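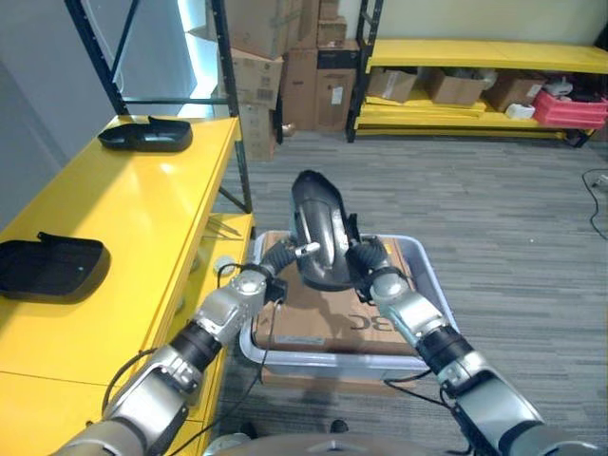

Two Hands, One Shell: Inside the Gripper Trials at Flurnville

By the time the morning shift takes its first break, the two-armed robot in the Flurnville test room has been moving plastic parts for several hours. The work is plain. A molded part is taken from a yellow shelf, turned, held over a bin and put down. The same motion is then repeated with another part, and the result is entered in a log.

The trials are run by Stusergate, a contract packing company that handles molded goods for makers of household and automotive parts. In April the company set out to decide which hands it should fit to the two-armed machines it plans to place on its packing lines. It had narrowed the field to four models. After a first round of screening, two were dropped for slow closing speed, and the remaining pair went forward to full trials.

"We had data sheets for all of them, and on paper they were very close," said Masanobu Tsuchiya, who leads the handling group at Stusergate. "The data sheets are written for cubes and cylinders. Our customers do not send us many cubes."

What they send are parts such as the glossy black shell used throughout the trials. It is long, narrow and rounded at one end, wider at the other, and ridged along the inside. A small tab stands out from one side. A person picks it up without thought. For a robot hand, the smooth outer surface offers little to hold, and the curve of the wall means that a grip which is firm at one point may be weak a short distance away.

The first of the two finalists is a parallel gripper with soft pads, supplied by Pekum. It has few moving parts and can be serviced on site. The second is a hand with ribbed fingers and a separate thumb, which can be set against the inner face of a part while the fingers hold the outer edge. It costs more and takes longer to program.

Each was judged on the same task. The robot was required to lift the shell from the worktop with both hands, bring it over a bin standing in front of the machine, and hold it level before release. A trial was scored as a failure if the part slipped, if it turned in the grip beyond a set limit, or if either hand left a mark on the gloss finish. The two finalists completed 798 trials between them.

The parallel gripper was faster. It closed sooner and opened sooner, and on flat trays its record was clean. On the shell, however, its pads tended to slide toward the narrow end during the turn. The fingered hand took more time to settle but held its position once the thumb was in place. Marking of the surface was seen with both models, chiefly when dust had gathered on the contact areas.

Ruben Vanhove, a controls engineer at Van Damme, the firm that integrated the arms, considers the choice of hand to be only part of the matter. "With two arms on one part, each hand is also a disturbance for the other," he said. "If the left squeezes a little harder, the right must know about it. A good gripper with poor timing will lose to an ordinary gripper with good timing."

His team rewrote the force settings three times during the program. The early version treated the arms as equals, and the shell bowed slightly as both pressed inward. In the present version one arm leads and the other follows with a lighter touch. Failures on the shell fell with both models after the change, a result that led Stusergate to repeat its earlier tests of the parallel gripper.

The test room was arranged to resemble a working stockroom. Cartons are stacked by the wall, open boxes stand on the shelving, and the carpet has been left in place. Mr. Tsuchiya asked for this arrangement after an earlier project performed well in a bare laboratory and poorly on a customer's floor. Shadows from the arms fall across the bin as they would on site, and the vision software must cope with gloss, glare and printed cardboard.

Stusergate has not announced a final decision. The company expects to use the parallel gripper for trays and other flat goods, and to fit the fingered hand on lines that pack curved or finished parts. A further round of tests will examine wear on the ribbed finger sections, which the supplier recommends replacing at fixed intervals. Mr. Tsuchiya would prefer to replace them according to use, and the two sides are still discussing the terms.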